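## Marble-look pedestal: which cleaner is safe on the top?

**Delyth Lougher**, Mar 6, 2025

We took over a unit at Rurketmont in November and a square white pedestal with dark gray veins came with it. It stands in the middle of the floor and everything gets put down on it, drinks included. I have rings on the top that won't wipe off with water. I don't know if it's real marble or a printed surface, and the previous tenant doesn't answer email.

The room is half workshop, with a corrugated metal ceiling over one side and a flat white one with recessed lights over the other. We have an air conditioner on the wall and big windows. I mention it in case sun or dry air matters. I'd like to avoid paying someone, as the one quote I got was $168. 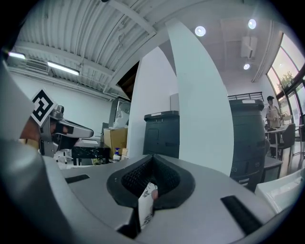
**Gijs Hendriks**

Sun won't be your problem. First find out what the top is. Look at a corner where the top meets the side. If the veins stop dead at the edge or repeat every so often, it's printed. Real stone also feels cold even in a warm room. Until you know, no vinegar, no lemon, no bathroom descaler. Those dull real marble and you can't wipe that back. Use a few drops of dish soap in warm water, a soft cloth, and dry it straight away.

**Yousafzai**

magic eraser. works on everything

**Gijs Hendriks**

Please don't. Those are a fine abrasive and will leave a matte patch on polished stone and on most printed tops. Try it underneath if you must.

**Delyth Lougher**

Thanks both. I tried the soap first, on one side panel low down, and it did no harm, so I moved on to the top.

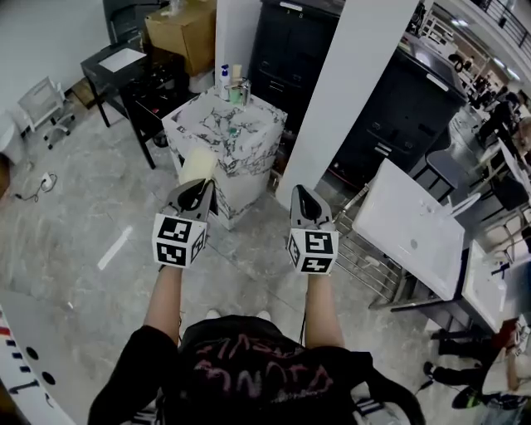
The rings at the front came off with the soap after I let the cloth sit for 20 minutes. The ones at the rear are still there, and I suspect that's from our own habits. We keep the white pump bottle with the blue head back there, right by a glass, and they hardly ever get moved. I'll put a tray under them. I still can't tell if it's stone, as the veins go down the sides as well as across the top.

**Gijs Hendriks**

Veins on both doesn't settle it. See if one line carries on over the edge. For the leftover rings, if it's stone, use baking soda and water as a paste, covered overnight. If it's printed, stay with soap.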